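Notebook, handset bench, 27 July 2026

Second Nelari unit arrived this morning, sealed. Build string on the about screen ends in 2738, same as the first one, so both can go in one table. Charged both to full before starting anything.

Ran the Firnex suite three times on each. Unit 1 is steady. Unit 2 drops on the third run and gets warm near the camera bump. Left it on the bench with the case off and reran - still drops. Could be the thermal paste, could be the background update that kept asking to install. Turned the update off for now.

Radio check on the Sequeira SIM was fine indoors. 5G came up in 8 seconds after airplane mode, 4G fallback quicker. The Prarkine SIM never registered in slot two. Swapped trays, no change. Need to try it in the December handset before blaming the phone.
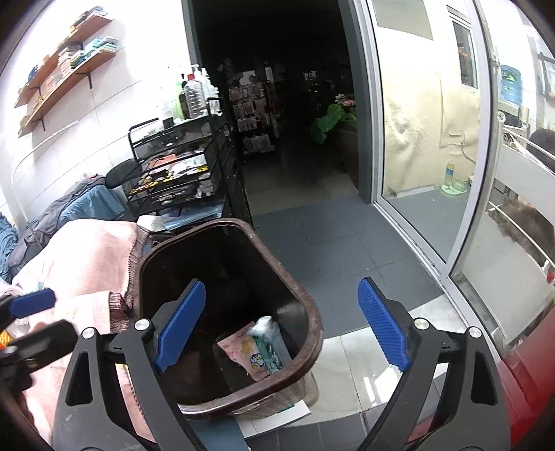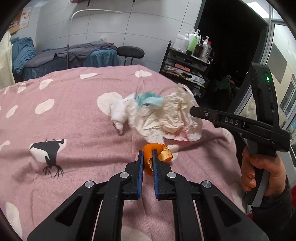 Wrappers in the bin; orange peel on the pink blanket.

Screen brightness next. Auto mode hunts up and down under the desk lamp, worse on unit 2. Fixed it at 264 nits for the battery loop so the numbers compare. Video loop started on both, Wi-Fi on, sound off, no SIM.

Speaker buzz on unit 1 at the top two volume steps. Did not hear it with the case on. Recorded a clip, saved with the logs.

To do:
- read out the battery loop in the morning
- Firnex again on unit 2 after a cold start
- Prarkine SIM in the old handset
- ask for a third unit if the drop stays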